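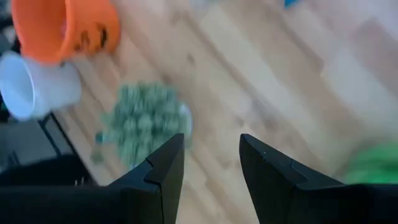
Figure 2. Black gripper fingers, near view; background blurred.

4.2 Oil uptake and surface wear

Worktops in the Joltcombe group were oiled by their owners, who used whatever product they had at home. Those in the Trornholm group received Predik, a hardening oil supplied in small tins by Triantafyllou, applied with a cotton cloth along the grain and wiped off before it became tacky. Owners in both groups were asked to keep a diary of spills, cleaning and re-oiling. Of the 536 diary entries received, most concerned ordinary wiping with a damp cloth, and only a small share mentioned a stain that remained the next day.

Wear was scored by the two authors separately (Bakalis and Margaritis), using the scale given in Section 3. Where the scores differed by more than one step, the worktop was scored again on a later visit. The area beside the sink was treated as a separate zone, as water tends to stand there longest and the end grain is often exposed at the cut-out. Eight worktops had no sink cut-out and were left out of this part of the analysis.

Uptake was greatest at the first coat and fell sharply at the second. Surfaces sanded to a very fine finish took up less oil than those left slightly coarse – a result that agrees with common workshop advice, although the difference was small once the third coat had hardened. Beech and oak behaved alike in the main zone. Near the sink, oak darkened more often, particularly where steel pans had been left standing in water. 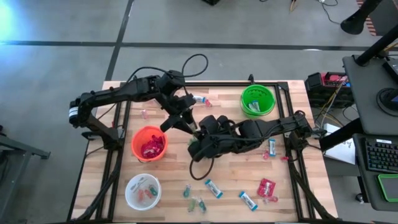 How soon can a newly oiled wooden worktop be used?
Leave it overnight before light use, and keep standing water off it until the oil has fully hardened.

Diaries from 11 households were incomplete for February, when several owners were away. These gaps were not filled in. The wear scores for the same households were kept, as scoring did not depend on the diary. Re-oiling intervals reported in Section 4.3 are therefore based on the complete diaries only.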